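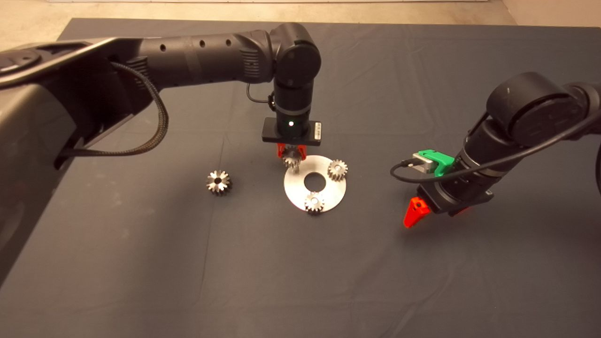
Small gears were the reason I went to the Firkard open day. I repair clocks and old hand-cranked kitchen tools at home, and I wanted to see how other people lay out parts that are easy to lose. Firkard is a shared workshop building on the edge of Cisternas, and it opens to the public in April each year. The part that interested me most was a table covered with a dark grey cloth, on which a small silver spur gear stood out very clearly. I use a white tray at my own bench and have lost plenty of bright parts in the glare from the lamp, so this was worth the drive on its own.

I arrived a little after opening and parked on the gravel beside the loading dock. Entry was $2, paid at a folding table inside the door, and you got a printed map with it. The map was out of date. It showed the dye room on the ground floor, but it has moved upstairs, and I walked the length of the building before I asked. Anyone with a pram should know that the lift is at the back, past the washrooms.

There were 18 rooms open. I got to most of them in an afternoon, skipping the print shop because of the lineup. The order I took was parts and assembly first, then textiles, then the metal shop, then lunch.

The parts and assembly room has a beige floor and pale walls, and it was quieter than the rest. I spent longer there than I meant to, mostly thinking about the cloth. It is a plain gray-on-gray weave and it had been left with its creases in. I had always assumed a work cloth should be pulled tight and clipped at the corners. My own view now is that a bit of slack does no harm for sorting, and a round part is less likely to run off the edge of cloth than off bare laminate. I would still want it flatter for anything with a spring in it.
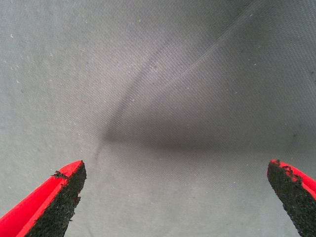

Gray woven cloth in the parts and assembly room.

Upstairs, the textile room had a sale table run by Grulico, who supply cloth to several of the tenants. They had offcuts in bins by weight and full rolls along the wall. I asked what they would suggest for a bench and was shown three grades. The lightest was too thin and slid when I pushed it with my palm. The middle one was the best of the lot, with a close weave and enough body to hang straight. The heaviest would be fine for a bench that never gets cleared, but it was stiff to fold and would be a nuisance in a home workshop where the table has to go back to being a table.

I bought a piece of the middle grade in charcoal, stock number 547 on the tag, hemmed on two sides. I will have to do the other two myself. The person at the table advised washing it once before use and drying it flat, and said not to bother ironing it.

The one drawback of cloth is lint. You notice it more on dark colours, and a fibre in a gear train is a real problem if you are working with oil. I asked about this as well, and the advice was to go over the cloth with a damp sponge before starting and to keep a separate cloth for oily work. A sticky roller also does the job, though I find they leave a trace of glue behind.

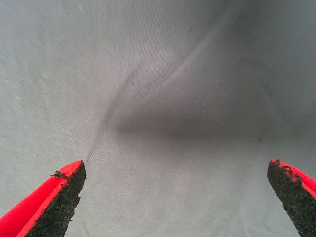
Close view of the weave, with a soft fold and a few pale specks, lint or dust.

The metal shop was crowded and loud and I did not stay for the full demonstration. Indov, the tenant there, makes brackets and small housings, and had a shelf of seconds at good prices. I picked up a bag of mixed washers. Ear plugs were in a bowl at the entrance and you should take them.

Lunch was soup and a bun in the old boiler room. The soup was lentil and it was fine. Coffee was better from the cart outside. Seating was short, so I ate standing at a windowsill with my cloth under my arm.

A sign in the hall said the building dates from its years as a cannery and was converted in 2000. Some of the original rail is still set into the floor near the dock and it is easy to trip on.

Things to bring if you go next year: cash, a bag, and shoes with closed toes, as they turn people away from the metal shop in sandals. Parking fills by late morning. The Cisternas bus stops at the bottom of the hill and it is a ten-minute walk up, with a footpath the whole way.

The cloth has been washed and is on my bench now. I still have to finish the hems.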